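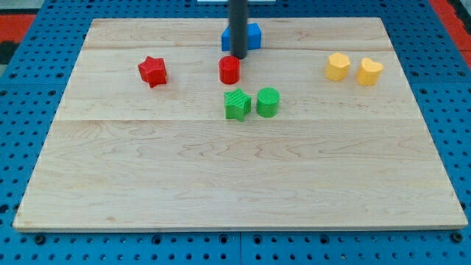 Saturday, April 24, 2021
Posted by the Fakham Creek project team

Filed under: Grant updates, Community & Environment

Search this site Search

Progress report to the Clamier Fund: Fakham Creek revegetation, second stage

We're halfway through the second stage and it has been a cracker of an autumn. Good rain in March softened the banks below the footbridge, which had been like concrete all summer, and we got straight into planting a fortnight earlier than the work plan allowed for.

Planting

As of this week 2685 tubestock are in the ground between the footbridge and the Haque Road culvert. Most are river bottlebrush, lomandra and tussock grass along the toe of the bank, with swamp gum and silver wattle higher up. The lomandra has taken off! Even the plugs on the stony bend, which we half expected to lose, have put on new growth. We did lose 466 plants to wallabies and one very hot weekend, nearly all of them wattles on the upper terrace where the guards hadn't gone on yet. Replacements are on order from Nilletti Nursery and will go in with the taller corflute guards.

Weeds

Blackberry on the eastern side has been cut and painted twice. It will need another go in spring, and so will the willow suckers near the old ford. We've left the big crack willow standing for the moment, as the bank behind it is undercut and we want the bottlebrush roots holding before it comes out. The council's waterways officer has looked at this and is happy with the order of works.

Fencing and stock water

The new fence is finished on the western side. Two gates have been hung and the off-stream trough is connected and running. The eastern fence is waiting on strainer posts, which have been hard to get all year. Our supplier now says July. That pushes the fencing milestone back, but doesn't hold up any planting, and the paddock on that side is being kept destocked in the meantime.

Water and wildlife

Monthly turbidity readings are continuing at both sites. It's too early to claim a trend, although the lower site cleared faster after the March rain than it did after the spring storms. Best news of the quarter: a platypus in the pool under the footbridge, seen on two separate mornings. We were beside ourselves.

Budget

Spending is on track except for guards, which went up in price. We'd like to move the unspent catering money across to cover them and will send the variation form separately.

Next quarter: infill planting on the upper terrace, eastern fence, photo points redone from the culvert end.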